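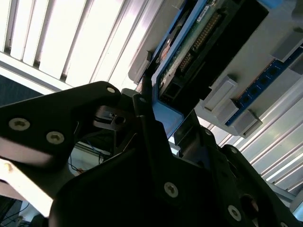
Page last changed: 7 Oct 2023

The blue frame carries a green circuit board and a long black connector with gold-colored pins, and the connector is what most of this post is about. On line two at Mandham we seat boards like it into test fixtures, run the test, pull them and sort them. Until this spring four people did all of it by hand. Now the gripper does the seating and pulling on one of the three stations, and I have enough log data to write something down.

Quick background for those who don't follow this blog for the factory posts. I'm the test technician. I own the fixtures, the test scripts and, since April, the cell. Prendton did the integration. Ankrah is our name for the software that schedules the work between the cell and the manual stations.

Throughput first. A trained person at a manual station gets through 135 units in a shift. The cell does 100. It was quoted higher, and it can run higher, but above a certain closing speed the two fingers don't settle evenly on the frame and the board goes in at a slight angle. The connector tolerates some of that. The fixture side does not. I slowed the approach over the last few millimeters and left it there.

The cell has now logged 2,953 insertions. Rework tickets for bent pins on that station have dropped to almost none, which I expected. Aborted insertions are up, which I also expected, since the force limit is set low and the cell gives up where a person would wiggle the thing and carry on. Each abort calls somebody over. That call is the biggest change in the working day, and it wasn't in the project plan.

Wenceslao Maldonado ran that station for six years. His job used to have a rhythm: pick, seat, test, pull, sort. Now he loads trays, does the sorting, and answers aborts for the cell while keeping a manual station going next to it. He told me his wrists are better and his concentration is worse. An abort arrives in the middle of a manual cycle, so he either finishes the unit in his hand and the cell waits, or he drops it and loses his place. Ankrah counts the first case as cell downtime and the second as a slow manual cycle. Neither number says anything about him, though for the first two months both were read that way in the morning meeting.

Fares Zein, who schedules the line, agreed to take abort response out of the per-station figures and book it as its own task. It took one afternoon to change in Ankrah. The manual rate now looks the way it did before the cell was installed, and the argument went away with it.

Skills are the other thing. Wenceslao could tell by feel when a fixture socket was wearing out, usually a week before the test data showed it. The cell has a force trace for every insertion, so in principle the same information is there. In practice I had to sit with him for two sessions and have him seat boards in good and bad sockets while I recorded the force, to find out which part of the curve he was reacting to. It's the shoulder just before full seating. There is now a threshold on it. He is listed as the author of the procedure, and his pay grade was reviewed on the strength of it – the review is still open.

Maintenance notes, mostly for my own use:

Finger faces get wiped at shift change. Residue shows up as slip in the pull step first.

Check the socket screws on the linkage at every service. Paint-mark them after torquing.

Keep the cables behind the cell clear of the return path.

Reteach the pick position after any fixture swap, including swaps of the same part number.

The second cell is planned for November, on the Pleltcombe variant, a batch of 1,220 units with a shorter connector. The force threshold will have to be found again from scratch for that one. I've asked for Wenceslao's time to be booked for it in advance, and Fares has put it in the schedule as two half shifts.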